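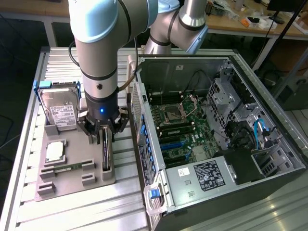
## The Long Education of an Arm

Kiri Nepia has installed the same memory module nearly 800 times, and she would like it known that she was good at it by the third.

The rest have been for the benefit of the robot. At Trindstead, a small automation outfit in a former carpet showroom, Nepia spends her mornings steering an arm through the business of putting a desktop computer back together: processor, hard drive, two sticks of RAM. Each run is recorded, joint by joint, and filed away for a learning system called Bite, which will one day study the lot and have a go by itself.

"People picture me teaching it," she says. "It's more like being followed by a very quiet nephew."

The computer lies on its side with the panel off. Its parts wait next door on a gray printed plate, each with its own spot, the drive standing up in a holder and the processor lying in a square recess. The plate was Bevan Rutherford's idea. Before that the parts were simply set down on the table, and Rutherford, who runs the data side, found that he was collecting a great many examples of a robot chasing a stick of RAM over aluminum slats.

He has firm views on what makes a good example, and most of them are unflattering to people. We rush. We nudge things. We change our minds halfway to the slot and then pretend we meant it. All of that goes into the recording, and Bite has no way of telling wisdom from a twitch. For 4 weeks last winter it paused before every memory slot, hovering politely, and the team hunted through the code for the cause. Then somebody watched Nepia work. She stops there to breathe.

They kept the pause. It helped.

Mistakes are a touchier subject. Rutherford threw out the fumbled runs at first, on the theory that you don't teach piano with wrong notes. The result was a system that did beautifully until something slipped, at which point it carried on pushing an imaginary module into a real socket. Now Nepia fumbles on purpose. She grips a stick crooked, backs off, straightens it and tries again, and she logs each attempt in Komex, the in-house labeling tool, under a menu that offers five kinds of failure. She thinks there should be more. One of her requests, "embarrassing," was turned down.

There is also the matter of boredom. A good set needs variety, so between runs the case gets shifted a little, the blinds go up or down, and the light on the metal changes. Nepia drew up a rota for this in February and calls it the Flirkska, after a board game from her childhood that had no discernible rules either. She rolls a die. The die decides where the computer goes. Rutherford has asked for a proper random number generator, and she has asked him to come and do a morning's worth of RAM.

He did, once. His runs are still in the set, labeled with his initials, and Bite is said to do a passable impression of him: quick on the approach, a bit rough at the clip.

The processor is what worries them both. Memory forgives you, Rutherford says, and a drive is a brick with manners, but a socket full of tiny contacts holds a grudge. Nepia does those runs before 10 a.m., prior to her second coffee, with the radio off.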